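July, late evening.

Back on the suturing set at Plostileck today. I did the hand controls from 11 until the others went for lunch, then again for most of the afternoon. The target for the month is 300 demonstrations and we are well short. The Stedar console behaved itself. The left pedal still sticks, and I have stopped reporting it.

The first few runs were poor. I was pulling too quickly after each throw, and Bollard (the learning program, named before my time) copies whatever it is given, bad habits included. I deleted 2 of them and started again, slower. After that I said each step under my breath — grip, wrap, pull, let go — and my hands settled down.

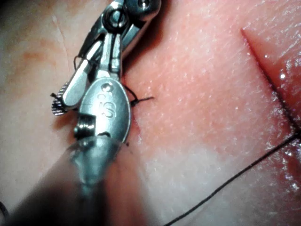 Practice pad, with a knot beside the jaws and the long thread lying across to the right.

The hard part is still knowing how tight is tight enough. There is no feel through the handles, so I go by how the skin of the pad puckers. I don't know how Bollard is meant to learn that from my wrists. Pruitt want us to mark the moment of tension in every recording, and that takes me some 5 minutes a go. I did a batch before leaving and my eyes were sore by the end.

Shoulders bad again. I must lower the armrests before I start tomorrow. Fish for tea, then straight to the chair.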